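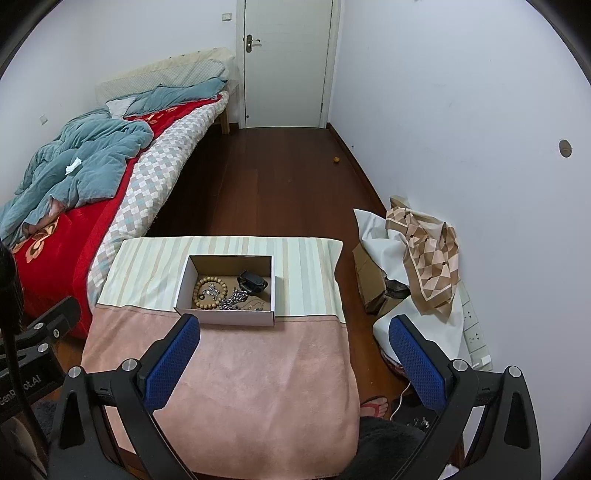 I've had it in my head since December that I was going to sort out my jewelry, and this week I finally got started. You have to understand that my "system" up to now has been one drawer, two coat pockets and the windowsill in the bathroom (I know, I know). So I went around the apartment and gathered up everything I could find, and a first batch went into an open white cardboard box on the little cloth-covered stool or table by the bed. Wooden bead bracelet on one side, the black band propped up at the back, and then the silver chains, which are one big tangle. The bed did not get made first, by the way. The teal comforter is in a heap on top of the red blanket and it stayed that way, because if I'd started on the bed I would have moved on to the laundry, and then goodbye jewelry!

The chains are the real job. I've read all kinds of advice: baby powder, a drop of oil, two sewing needles and a lot of patience. I went with the needles and a bit of baby powder on a plate, and wow, what a mess, but the first chain came out after 34 minutes. I timed it, don't ask me why. The second one took hardly any time at all, so maybe I just have to find the right loop and leave the others alone. My mistake was always pulling. You pull and the knot gets smaller and meaner and then you put the whole thing back in the drawer for another year.

The charms I'm less sure about. I love them, but I never wear them, and I don't have a bracelet that they fit on anymore. I might string them on a piece of cord and hang them from the bedroom lamp? Or put them on the beads, although I think wood and silver together could look a bit craft fair. Opinions welcome.

As for where it's all going to live, I looked at one of those stand-up jewelry cabinets with the mirror from Oltau and it's lovely, but it's huge, and I'd have to move the bed to open the door. Then I found a flat tray from Bakley with felt sections that slides into a drawer, about 30 dollars, and that's probably the one. I measured the drawer twice. It's a tight fit on the left side where the runner sticks out, so I may have to put it in sideways.

Until it shows up, everything stays in the cardboard box. I like it more than I expected to! I can see what I own, and I've worn the beads three days in a row after forgetting all about them.

Still missing: one small hoop earring and the back to another one. I've checked under the bed and in the vacuum bag (gross). Next up is the winter coat.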